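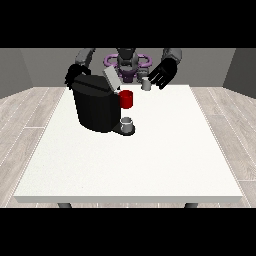 **Figure 1.** Coffee machine task, simulated. The lid of the machine is open and one hand is over its top.

## 4. Reporting rules for two-handed kitchen tasks

Tasks like the one in Figure 1 are a great test for a reporting standard. There is very little furniture in the way: a white table, a coffee machine, a cup on the drip tray, three plain walls. Even so, when we went back through the 211 episodes in the Trakwood set, we found that labs had scored the same kind of motion in quite different ways. One group counted a run as finished when the fingers let go. Another waited until every object had stopped moving. Both choices can be defended, but their success rates can't sit in the same table.

The Trakwood rules grew out of that problem. We kept them short on purpose, and we were delighted to see how much they cleared up.

**4.1 Write down the start state.** Every episode must list the pose of each movable object and the state of each hinged part before the first command is sent. Lids, doors and drawers are easy to forget. A policy that begins with the lid open has an easier job than one that must open it, and the two must be reported as separate tasks.

**4.2 Name the hands from the robot's side.** Annotators often label the left hand by where it appears on the screen. With a robot facing the viewer this swaps the two arms, and the error then spreads into the contact logs. Labels follow the robot's body, always. Where a figure needs screen directions, the caption should say so.

**4.3 Log contact and intent separately.** A hand close to an object may be reaching for it, leaving it, or waiting for the other arm. Proximity alone doesn't count as a grasp. A grasp is logged only when the simulator reports contact on at least two fingers for 10 steps in a row. 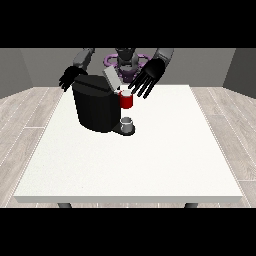
**Figure 2.** The same task, with a hand spread open above the red mug (right side of the image) and a white cup on the base of the machine. Contact can't be scored from a still like this one.

Rule 4.3 caused the most debate during the Vultovano trial, and it is also the one we're most excited about. Before it was adopted, annotators working from stills would mark an open hand near a rim as "holding" in one file and "approaching" in the next. With the contact log as the only source, those disagreements went away in all but 11 episodes, and each of those came down to a missing log.

**4.4 Publish the failures.** Scores must come with the full list of failed runs and the step at which each was stopped. The Bondarchuk checklist already asks for this on physical robots, and we borrowed its wording with very few changes. In simulation the cost is tiny, so there is no good excuse for leaving the list out.

All 4 rules apply to every task in the Paniswood suite from version two onward. Older results may be quoted if they are marked as scored under the earlier rules. Section 5 gives the log format and the default stop conditions.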